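Baxter Records and Reading Room Project
Progress report to the Bistano Fund, 7/26/20

Thank you, once again, for your patience with us over these past months. When we last wrote to you in January we had hardly unpacked, and we are so pleased to have real news this time!

As you may remember, the grant covers the sorting and listing of the old parish and school papers from Rilov and Gitamlow, many of which had spent years in attics and back bedrooms. We had hoped for a decent response to our appeal, but families have been far more generous than we dared expect, and we have now taken in almost 1000 letters, registers and account books.
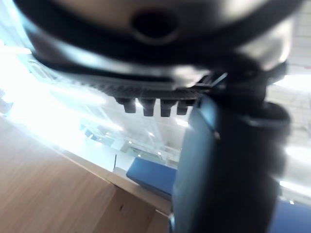 Listing has been slower than we planned. The Gitamlow school registers are written in three different hands, one of them very cramped, and the early pages use nicknames for the farms that even the oldest residents had to think hard about. Still, 72 registers are fully listed, and the list for Rilov is ready for checking.

We also held two reading afternoons before the building had to close in the spring, and they were a joy (one lady found her grandmother's spelling marks, which were not good). The afternoons will start up again as soon as we are allowed, with fewer chairs and the windows open.

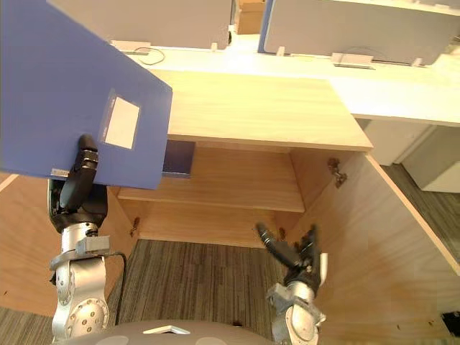 On spending, we have used 87 percent of the money set aside for paper, boxes and postage. Postage went over, as people who would have dropped things off have been mailing them to us instead, and we would like to move a little across from the travel line, which has barely been touched. Please let us know if you need a form for that.

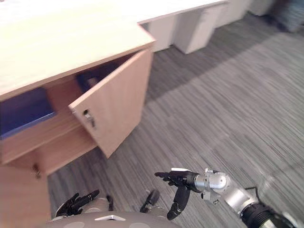
For the next period we plan to finish the Rilov letters, start on the Gitamlow account books and print 100 copies of a small booklet for the families who gave papers. The text is about half written. We will send you a draft before it goes to the printer, and would be very glad of your comments on the opening pages.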